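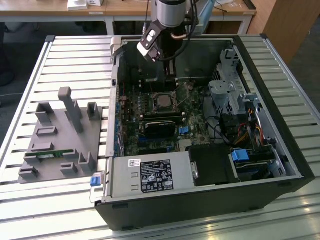 OK quick one, lunch break is almost over. Finally made it to Sầm on Wednesday with Hye-jin Kwon and wow. Went for the lemongrass tofu bowl, she got the mushroom pho — I stole half.

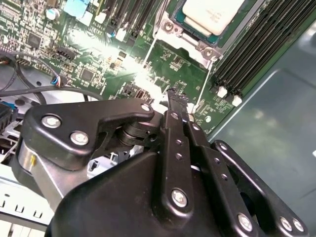
Broth was deep, peppery, no meat anywhere. Only 2 tables free at noon so go early. Parking on the Budside end is a mess, fyi.

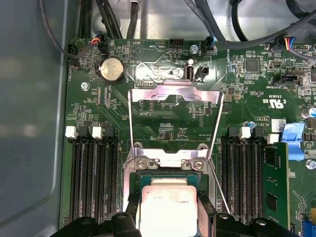 Dessert: coconut flan. Tiny. Would of eaten three. Next up is Gruvmont for the vegan brunch, proabbly in July. Anyone been? Tell me what to order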